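Granance sets out budget for gripper tools and bottle handling trial

Granance has approved a spending plan for hand-held gripper tools and a first robot arm, after several months in which the drinks and café supplies firm looked at what it could afford to automate and what it could not.

The plan was signed off by the firm's managers ahead of the new budget year, which starts in September. It covers seven hand-held grippers, spare finger pads, storage for recorded video and one arm to be leased from the supplier Skiter. A second arm has been left out for now.

Shireen Nel, who runs operations at Granance, said the order of purchases had been the main point of debate. An earlier draft put the arm first and left the hand tools until later in the year.

"We would have had an arm standing on a bench with nothing to teach it," she said. "The hand grippers are the cheap part and they are what our staff can use straight away, so they go at the front of the list."

The grippers are held and worked by a person, with a camera recording what the fingers do. Those recordings are then used to train the arm on the same job. Each tool is priced at 248 pounds before tax, and each set of replacement pads is charged on top. Granance has asked Watix, which is supplying the hand tools, to hold that price for any repeat order placed within six months.

Pads turned out to be a bigger part of the budget than first thought. Dinesh Jaiswal, who drew up the equipment list, said the grip strips on the inner faces wear down fastest when staff work with glass, and that the first estimate had allowed for only one change of pads per tool.

"Glass is smooth and a bottle has to be held upright," he said. "If the strip is worn you squeeze harder, and then you have a recording of somebody squeezing too hard. We'd sooner pay for the pads."

The trial will stick to a small number of jobs, all of them small-scale handling with bottles, mugs and similar items. Filling a bottle from another container is among them, and it is the one that managers expect to take longest. 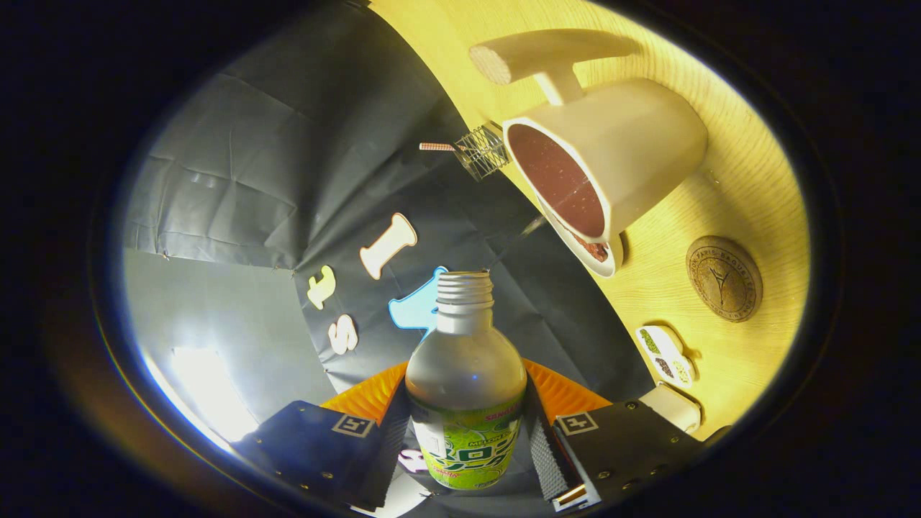
A glass soda bottle held upright between the gripper's fingers, with a mug tipped on its side to the upper right.

Jaiswal said pouring had been kept on the list because it shows up weaknesses that plain lifting does not. The grip has to stay steady while the weight changes, and the neck of a bottle leaves little room for error. Staff will be asked to record each job with more than one shape of container.

Granance has set a target of 1,033 usable recordings before the arm is delivered. Recordings that are too dark, or in which the fingers cannot be seen clearly, will not be counted. Staff time for the work has been given its own line in the budget - something the earlier draft did not have.

Dexter Rivera, who looks after the firm's accounts, said that line was the reason the first draft had looked cheaper than it was. Time spent recording had been treated as free, he said, even though those hours would have to be covered elsewhere on the rota.

"The kit is easy to price. You ring up and they tell you," Rivera said. "The hours are harder, and they're the bigger number."

The lease on the arm can be ended early if the trial does not reach its targets. Granance had also looked at buying the arm outright, which would have cost less over the full term but would have left the firm with the machine if the work was dropped. Servicing is included in the lease. Damage to the arm's own fingers is not, and a sum has been put aside for it.

A rival offer from Warraich was turned down. Nel said it was a sound package but came with a fixed set of tools, and the firm wanted to be able to change finger pads without going back to the supplier each time.

Makis Zacharopoulos, who will supervise the recording sessions, has asked for two of the tools to be kept back as spares so that work does not stop when one is away for repair. That request has been agreed. He has also asked for a second bench, which has been put off until the first set of results is in.

Staff who want to take part can try the grippers at an open session on Sat 19 August. Training will be given on the day and no earlier experience is needed. Waltraud Nolte, who is arranging the rota, said places would go first to people who already handle glassware as part of their job.

The firm will review spending when the recording target has been met. Any decision on the second arm will be taken then, and would need a separate request for funds.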